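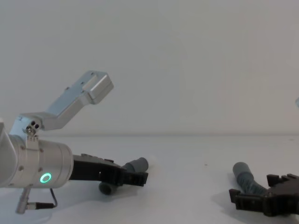
*Figure 3. Both arms over the table, left gripper closed on the gray cylinder. Green ring lit on the left wrist.*

## 4. Setting up the two-part handling exercise

This section covers the bench set-up for the Zedbridge Robotics Club handling exercise. Finish Section 3 (power and network) first. Two students work at each station: one at the keyboard, one at the stop button. Swap after each full round.

Allow 60 minutes for the first set-up. After that it goes much faster.

### 4.1 Before you power the arms

1. Wipe the tabletop with a dry cloth. Crumbs and eraser dust show up as specks in the camera view.
2. Take everything off the table except the two arms and the parts for the exercise. Laptops go on the side bench.
3. Check that each gripper is tight on its wrist. If it wobbles by hand, stop and tell the session lead.
4. Look at the screws on the camera bracket. Do not turn them. If one is loose, write it in the station log and use another station.
5. Find the short cable at the wrist and make sure it can't catch on the table when the arm turns.

**Caution:** Keep hair, lanyards and sleeves clear of the wrists. The stop button must be within reach of the second student at all times.

### 4.2 Power and home position

1. Turn on the left arm, then the right arm.
2. Wait for the ring light on each wrist to turn green. If a ring is any other color after three minutes, turn that arm off and see Section 7.
3. Open the Prekgate control program and choose **Station > Two Arm**.
4. Press **Home**. The arms move one after the other. Stay behind the tape line until both have stopped.

**Note:** If the program reports error 431, the two arms were turned on in the wrong order. Turn both off, wait a little, and start again from step 1.

### 4.3 Loading the parts

Each arm starts the exercise with its part already in the gripper. Load the left side first.

1. Set the speed slider to **Slow**.
2. Press **Open Left**. Hold the gray cylinder by one end and place it between the fingers so that both ends stick out past the jaws.
3. Take your hand away, then press **Close Left**. The fingers have ridged tips and will mark soft plastic if the force is set too high. Use 47 on the force scale for all club parts.
4. Do the same on the right with the ribbed tube. Point the smooth end up and toward the left arm.
5. Jog each arm up slightly. If a part slips, lower the arm, open the gripper and load it again.

**Caution:** Never hold a part while someone else presses Close. The student loading the part says "clear" out loud and the keyboard student waits for it.

### 4.4 Checking the start pose

1. The grippers should face each other with open table between them, left one a little higher.
2. Open the camera view and check that the left part is in sight. Do not bend the bracket to improve the view. Change the wrist angle instead.
3. Press **Save Pose** and name it with your team name and the date.

Poses saved before May used the old Sorensen grippers and will not load correctly. Delete them if you find any on your station.

### 4.5 Ending the session

1. Lower both arms until the parts are just above the table.
2. Open the grippers one at a time, and put the parts back in the Dronetport drawer.
3. Press **Home**, wait for both arms to stop, and turn off the right arm, then the left.
4. Fill in the station log, including any slips or errors.

For the practice rounds, continue with Section 5.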